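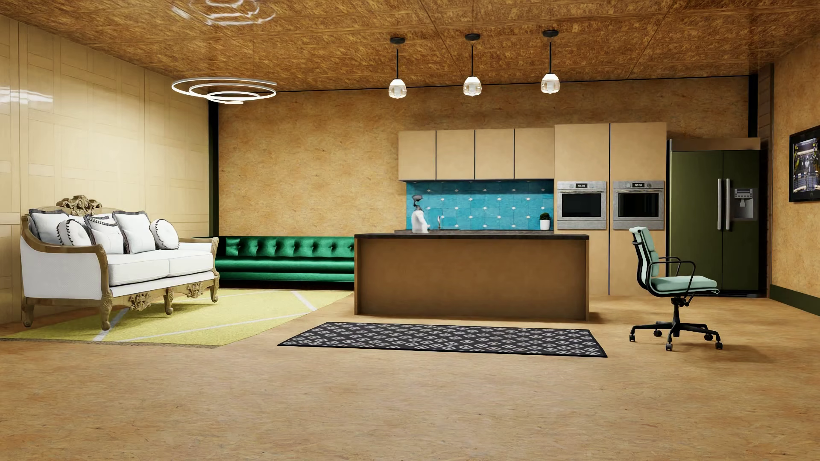 Slide 1. The simulated kitchen, humanoid behind the island.

Speaker notes, Margaux Riviere, Caldeira project, 11/17/23

Leave slide 1 up while people sit down. Start when the door closes.

Thanks to Valdir Pimentel for the invitation. I work on teaching by remote control. A person wears a headset, holds two controllers, and the robot copies their hands. We record the session and train on it. Today is only about the part before the training.

Point to the robot. The operator stands in an empty office and sees this room in the headset. We built it with the sitting area and the kitchen in one space so a task can start at the counter and finish at the sofa. Mention that the rugs and the office chair are things the base has to drive around.

Why simulation first: a new operator drops a lot of cups. In here, a reset takes 6 seconds. On the real arm at Wavero it meant someone walking over and picking things up.

PAUSE - ask who has driven a robot remotely. Usually a few hands.

Numbers. We asked for 100 demonstrations of one task, moving a cup from the counter to the sink. We kept 61. The rest went for three reasons: the operator stopped halfway, the hand passed through the cup, or the headset lost tracking. Jenő Orbán did the sorting and can take questions on it.

Hand guiding. Some of you use this on real arms, where you hold the wrist and move it through the task. It's quicker to learn. The trouble is that your own body gets in the camera's view, and two arms at once is hard for one person. Don't get stuck here, Sheldon Beaulieu covers it after lunch.

Advice from our operators:
Keep sessions under 40 minutes.
Look at the cup before you reach for it.
If you miss the grasp, back off and try again, and keep recording. We want the recoveries.

Next slide is the controller layout. Skip it if we are running late and go straight to the clip. Nayara Teixeira has the laptop.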